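Épicerie solidaire Huvura, site de Clordale
Rapport d'avancement à l'attention du fonds Ingvarsson
Volet « Produits frais et paniers de saison »

1. Objet du rapport

Le présent document rend compte de l'exécution du volet « Produits frais et paniers de saison », soutenu par le fonds Ingvarsson au titre de la convention signée en octobre. Il couvre le deuxième semestre d'activité et fait suite au rapport intermédiaire, dont il reprend la numérotation des actions. Les éléments financiers détaillés figurent dans l'annexe budgétaire transmise séparément.

2. État d'avancement des actions

Action 2.1, approvisionnement. Les livraisons hebdomadaires en provenance de la plateforme de Hindham se sont déroulées conformément au calendrier, à l'exception de deux reports liés à la fermeture de la route d'accès. Le volume distribué sur la période s'élève à environ 2000 kilogrammes de fruits et légumes. Les légumes racines en constituent la part la plus importante, suivis des agrumes, dont l'arrivage s'est prolongé plus tard que prévu dans la saison.

Action 2.2, composition des paniers. Le nombre de foyers inscrits est passé à 68. La composition type a été revue à la suite des remarques formulées lors de l'enquête d'automne : les foyers souhaitaient davantage de produits se conservant plusieurs semaines et une plus grande diversité de fruits. La betterave entière a été maintenue dans le panier d'hiver malgré un accueil initial réservé. Une fiche de préparation (cuisson au four, à l'eau, consommation crue râpée) est désormais jointe à chaque panier qui en contient.

Action 2.3, tri et présentation sur table. Les produits sont examinés à l'unité avant la mise en panier. Le tri porte sur la fermeté, l'état de la peau et, pour les betteraves, sur la présence du collet et de la racine, dont la coupe trop courte nuit à la conservation. Les pièces écartées sont orientées vers l'atelier cuisine lorsqu'elles restent consommables.

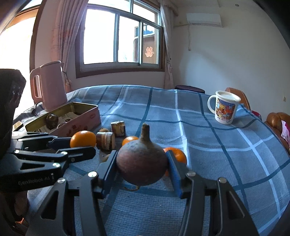
Action 2.3 : betterave avec son collet et sa racine, oranges et boîte en métal à motif floral rouge.

La présentation des produits sur table, à hauteur des personnes accueillies, remplace la distribution de paniers fermés pour une partie des permanences. Elle a permis d'introduire des denrées moins connues en petites quantités et d'en expliquer l'usage sur place. Les boîtes de récupération servent au rangement des petits articles et ont évité l'achat de contenants neufs.

Action 2.4, ateliers cuisine. Quatre ateliers ont été organisés sur la période, consacrés respectivement aux légumes racines, aux agrumes, aux soupes et aux conserves simples. L'atelier sur les conserves, initialement annoncé en salle polyvalente, a été transféré dans la cuisine de Clordale, mieux équipée en points d'eau.

3. Difficultés rencontrées

Le local de stockage demeure exigu et sa température varie sensiblement au cours de la journée. Une partie des feuilles et des herbes fraîches a dû être retirée de la distribution. L'acquisition de l'armoire réfrigérée prévue au budget a été différée, le premier devis reçu dépassant l'enveloppe prévue. Un second fournisseur a été consulté.

L'affichage des dates d'arrivage, encore manuscrit, est appliqué de manière inégale selon les permanences. Un modèle unique d'étiquette est en cours de mise au point.

4. Utilisation des crédits

Les dépenses engagées sont conformes à la répartition approuvée. Un reliquat de 1000 euros subsiste sur la ligne « petit matériel ». L'association sollicite l'accord du fonds pour son report sur la ligne « équipement de froid », sans modification du montant total de la subvention.

5. Prochaines étapes

La période à venir sera consacrée à l'installation de l'armoire réfrigérée, à la généralisation de la présentation sur table à toutes les permanences et à la préparation du panier de printemps. Une nouvelle enquête auprès des foyers sera menée avant la clôture de la convention. Ses résultats seront joints au rapport final.

Fait à Clordale, le lundi 19 avril

Huvura, site de Clordale | Contact | Mentions légales | © Huvura, tous droits réservés | Haut de page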